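Clidbridge Channel Bedhead, Grey

Jenow Home > Bedroom > Bedheads

Upholstered bedhead, vertical channels, padded all the way across. Queen and king. Grey is the colour we sell most of, charcoal on request, allow extra time.

Height 133 cm from floor. Queen $444 delivered metro, king add $54. 4 bolts, spanner in the box. Two people to lift it please, its heavier than it looks.

Cover vacuums fine with the brush end. Spills - blot, dont rub. No bleach. Questions on fabric, ask for Hema Kulkarni at the Hostley showroom, mornings are best. November stock is on the floor now.

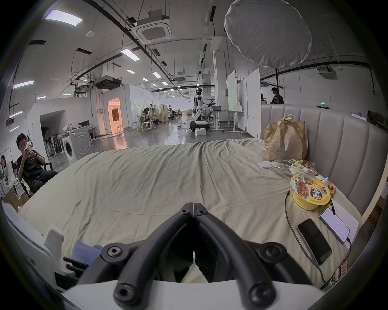

Padding is the reason people buy this one. Soft enough to lean on with a book or a movie, firm enough that it keeps its shape. Tall too, so bags and bits sit up against it instead of going down behind, see the brown paper bag standing there with the snacks in front. Phone cords are fine accross the bed, no slots in the bedhead itself. Grey goes with most linen, khaki and beige sheets included. Sheets not supplied.

Swatches free, in store or by post.

3 comments | 12 shares

You might also like
Hegde bedside table, two drawer
Clidbridge bed base, queen
Jenow blanket box
Hostley floor lamp

Contact us | Delivery | Returns | © Jenow Home | Back to top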